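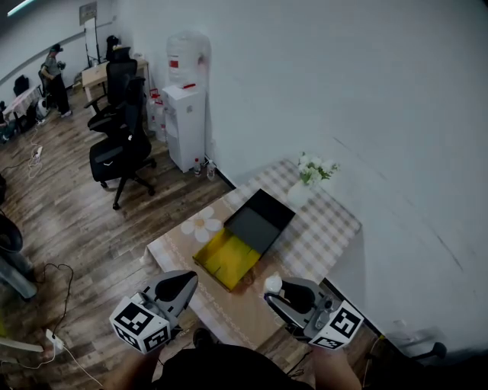
Larkumau Evening School | Home Crafts Department

Setting a Small Table: Notes for Session Four

Reading time: 2 min

Search this site Go

Welcome back, everyone! These notes go with our hour on cloths, boxes and flowers, and I've written them out in full because several of you asked for something to take home (and because I know I talk too fast once the tablecloths come out).

Start with the cloth. A checked pattern in beige and white is a kind one to work with, as it gives you straight lines to follow when you square it up on a rectangular table. If your cloth also has a printed section, like the tan one with white flowers and a scalloped white border, decide early which part you want nearest your guest. I like the flowers toward the front and the checks toward the wall, though I've been argued out of it before!

Next, the flowers. A small bouquet in a white vase is plenty for a table this size, and white flowers with their green leaves left on will sit happily with almost any cloth. Stand the vase at the back.

Then the box. An open box looks best with its lid propped upright behind the tray, so the dark lid makes a backdrop and a bright tray, yellow for instance, really sings out in front of it. Leave a good stretch of cloth showing on either side, and put small things in one at a time.

For next time, please read the Escobedo handout on folding and try two layouts at home, one with the vase behind the box and one with it off to the side. Make a quick sketch of each. Pencil is fine, and so is the back of an envelope.

Mitsuko Shibata

Contact the department: extension 94 | © Larkumau Evening School | Back to top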